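About Laltus

By Hanna Stasiv
10 May 2018

Laltus is a small communications agency. We help organizations work out what they want to say online, who should say it, and how to keep saying it after the launch week is over. Most of our clients are mid-sized: regional retailers, two-year colleges, trade groups, a few makers of household goods. We have 12 people on staff and one office, on the second floor above a print shop.

The company was started by Nazareno Pellegrini and Uliana Palamarchuk, who had worked together at Fatbridge on email newsletters. Fatbridge sold lists and send volume. Nazareno and Uliana were more interested in what came back: the replies, the forwards with a line of comment on top, the blog posts that quoted one paragraph and argued with it. There was no budget for reading any of that, so they left and set up a firm where reading was the main part of the job.

The first year was mostly blog work. We wrote comment policies, trained in-house writers and sat with customer service teams while they learned to answer people in public. Some of those early clients are still with us. Nechyporuk, a kitchenware retailer, came to us for a comment policy and now uses us for its whole editorial calendar.

What we do

Our work falls under three headings, though most projects end up touching all of them.

Listening. Before we write anything for a client we spend 30 days reading. We read what customers post, what staff post, what the trade press picks up and what it ignores. The client gets a written report in full sentences. We do use charts, but we have seen too many colored dashboards passed around a meeting and then forgotten, and we would sooner hand over something a person has to sit down with.

Writing and editing. We draft posts, newsletters, help pages and replies, and we edit what clients draft themselves. We don't ghostwrite for executives on personal accounts. If a post carries someone's name, that person should have written it, and we will help them get it into shape.

Training. Workshops run for 2 days, at the client's office or at ours. The first day is spent on the client's own archive — old posts, old threads, the answers that went well and the ones that made things worse. The second day is practice, with real questions and a clock. We keep groups small enough that everyone gets their drafts read.

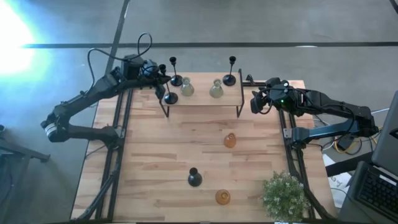 Kyrylo Lytvynenko wrote to us after one workshop that the archive day had been uncomfortable, that his team had found the same apology pasted under complaints going back years, and that he wished we had spent longer on it and less time on headlines. We took the point. The headline session is now an hour shorter and the archive session runs through the afternoon.

How we work

Each client has one lead and one second reader. The lead writes the reports, goes to the meetings and answers the phone. The second reader sees everything before it goes out and is expected to disagree when there is something to disagree with. Wekesa Kaijage looks after the pairings and moves people every so often so that a team doesn't get too used to its own phrases.

We charge by the month for ongoing work and a flat fee for workshops. Prices are given in writing before we start. We don't take a share of ad spend and we don't buy followers, reviews or links for anyone. We get asked about that more often than you might expect, and the answer hasn't changed.

We also turn down work where the client wants a campaign but won't let anyone answer the replies. A company can choose to stay quiet, and there are good reasons for some of them to do it. Opening a page and leaving it unattended tends to cost more than it brings in, and we would be billing for something we don't think helps.

Predska

Predska is our in-house publication. It started as a set of internal notes on threads we thought were handled well, and clients kept asking for copies. It comes out by email and on this site, without a fixed schedule. The April issue was on how to correct a mistake in a post that has already been shared — when to edit, when to add a note, and when to write a new post and link back. Past issues are free to read. You may reprint them in full if you keep the author's name on them.

Working with us

We usually take on new clients at the start of a quarter. If you would like to talk, send a short note through the contact page saying what your organization does, where you publish now and who handles replies at the moment. Uliana reads these herself and answers within the week. If we are full, she will say so and tell you when to try again.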